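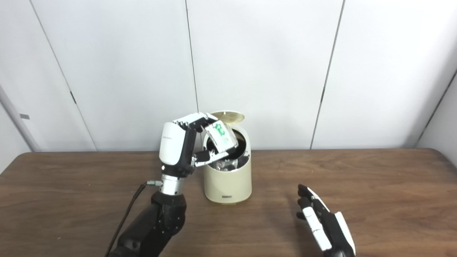
Zollcombe tightens rules for vacation rentals

Owners who rent out apartments and houses to visitors in Zollcombe will need a town permit starting in February, under rules approved by the council last night after a meeting that ran until 11 p.m.

The permit costs $100 a year for a single unit. Anyone renting without one can be fined $400 for a first offense and $1000 for each one after that.

The rules cover any stay shorter than 28 nights. Hotels and the two campgrounds on the Brilleck road are licensed separately and are not affected.

Owners must post a floor plan inside the front door showing the exits, state the maximum number of guests in every listing, and give the town a phone number that is answered day and night. Sofa beds count toward the guest limit only if the room has a window that opens. Trash must be out of the unit before the next guests check in, and bins may not be left on the sidewalk between pickups.

Majdi Nassar, who rents out two apartments above the old post office, told the council the fee was fair but the timing was poor. "I already have bookings for spring," he said. "If the inspector can't come until March, what do I tell those families?"

The council agreed that owners who apply before the deadline may keep taking guests while they wait for an inspection.

Uldis Priedītis, a resident of the Drikance neighborhood, had asked for a limit on the number of rentals per street. He said four of the houses on his block now change guests every few days – parking is the main problem, he added, followed by late arrivals who ring the wrong doorbell. The proposal for a limit was voted down, though the council said it would look at parking on the hill separately.

Bookings made through the rental agency Görtz are treated the same as any others, and the permit must be in the owner's name. The agency said it would add a space for the permit number to its Zollcombe listings.

Application forms are available at the town hall front desk.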